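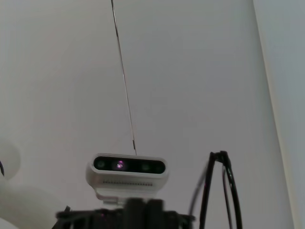

Depth camera on its bracket, with cabling alongside.

Ronerholm has approved the purchase of 2 robot arms with depth cameras for its Protitz site. The equipment budget allows 1,346 dollars per camera kit, plus 452 dollars for mounts and cables – installation is budgeted separately. Delivery is planned for April.
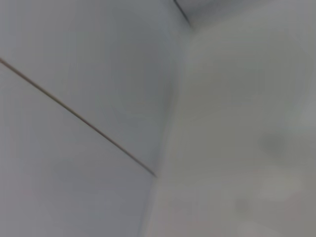 Rowlands, which bid on the contract, asked that spare cables be priced in the next round. Ronerholm will reply in writing.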